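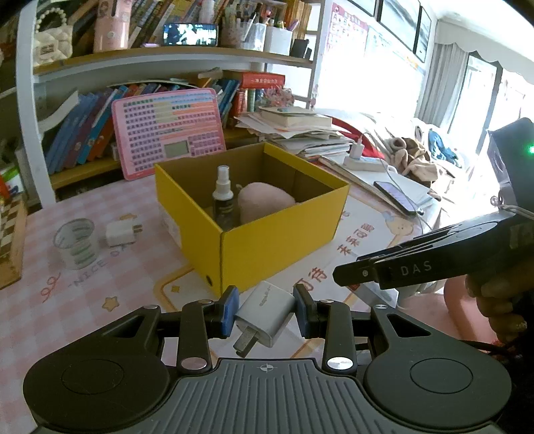 Omavstead, October

Notes for students: the demonstration of hand-held grippers

These notes are for everyone who came on the visit to Omavstead, and also for those who missed it. Please read them before the next tutorial and bring your own observation sheet. Mukitz is the name of the project. Flinano is the name of the exercise we watched, and it will come back in the second assignment.

1. What was demonstrated

The work is picking up small household things with a two-finger gripper which a person holds in the hand. The person supplies the arm movement and the decisions, and the recordings are later used to teach a robot arm the same job. The demonstration began at 2 pm in a furnished room, with a table, a checked cloth, shelves and books. Several of you asked why it was not held in a laboratory. The answer was that a robot for the home must learn from homes, with all their colours and clutter.

2. The grip

Look at how the fingers meet the white charger. The pads have to press on two opposite faces of the plug, and the metal prong is pointing down towards the gripper body. A charger is a difficult thing for a beginner, for the prongs make one side uneven. In your sheets many of you wrote only "holds charger". Please write also which faces are touched and where the prong points — we will need this for the drawing.

3. Two grippers at one table

When two grippers are used at the same table, they must share the space above it. Consider the open yellow box. It already has a small spray bottle inside and something soft-looking and pink, so the free room in it is limited. Two hands arriving together would have to wait for each other or choose different sides.

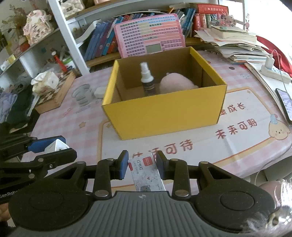
Fig. 2. Box of staples (Comix, 24/6) between the fingertips; second gripper at left.

4. Light boxes and flat faces

The staple box has flat sides, and for this reason it looks easier than the charger. But a flat box can turn between two pads if they hold it far from its middle. In Fig. 2 it is slightly tilted. Discuss in your group whether this tilt would matter when placing it upright, and when simply dropping it into a carton.

5. Numbers to remember

The Flinano exercise has 14 objects in its full list. The pass mark for a trainee is 87 per cent of picks without a drop. You do not need to learn the list by heart.

6. For the tutorial

Finish the observation sheet, both sides. Make one drawing of the finger linkage from the side, with the pivots marked. Read the Aliyu handout on grip force, only the first part. Groups stay the same as on the visit. If you did not attend, borrow a sheet from your group and write your name under theirs.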